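Wednesday, late morning, disassembly bench

Second full day with the new rule sheet and I'm a convert. Writing this up while it's fresh so the rest of the group can argue with it.

Background for whoever reads this next: until last month our "safety procedure" for the teardown cell was a page of good intentions taped to the fence. Half of it was about wearing glasses. The new sheet separates what the arm is allowed to do from what a person has to do first, and every line has a check you can answer yes or no. Love it.

What we settled on for desktop PCs:

Mains cord out and bagged before the case crosses the yellow line. Bag goes on the outside hook so anyone can see it.

Power button held in with the cord off, then a wait of 90 seconds by the timer, no guessing. Rieger's own handling note asks for less. We kept the longer one.

The power supply is a sealed item. The arm may lift it and carry it. It may not pry, cut or press on the housing, and nobody opens one at this bench, ever.

Force cap of 67 N near any board, set in the controller and locked. On the Plulero gripper that's plenty to hold a supply and still low enough that it stops when it meets something it shouldn't.

Cables get released by hand for now. I know, I know, we all want the arm to do it. But a latch you can't see is a latch you'll rip, and a torn connector makes the board worthless for reuse.

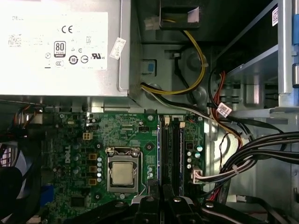 The approach path took most of the morning. The old one came down at a slant to save time, and I never liked it. The new rule says straight down for the last stretch, slow, with the stop button in somebody's hand. Cycle time went up to 73 seconds and I don't care one bit, because you can finally tell what the thing is about to do! Predictable motion is worth so much when you're the one standing by the fence.

Another good change: stop conditions are written as things the operator can observe. The old sheet said "stop if unsafe." Great, thanks. The new one says stop if a cable moves when the part moves, stop if the case shifts on the mat, stop if the wrist view is blocked for longer than it takes to say so out loud. I read that last one to the Tustamel people over the phone and they want to borrow it.

Things I'd still fix:

- The sheet says "chassis grounded" but doesn't say where the clip goes. Paint on the case means no contact. Suggest bare metal only, and check with the meter.
- Board left in or taken out before the memory? We do it both ways. Pick one.
- Labels. The sheet wants the rating label logged before a supply goes to the bin, but gives no spot for the log. I've been using the back of the Wivitik form, which is dumb.
- Resuming after a stop. Right now you press the green button and off it goes. I want a jog back to a clear height first, every time, even if the stop was for something silly.

On the log: we're aiming for 2000 units under the new rules before anyone loosens anything. I'm in favor. If we start making exceptions in week one we'll be back to the taped page by spring.

Afternoon plan: write up the ground clip point, rerun the stop test with the lid side facing the fence, and get the resume step into the controller so it isn't only on paper. Need a new timer battery too.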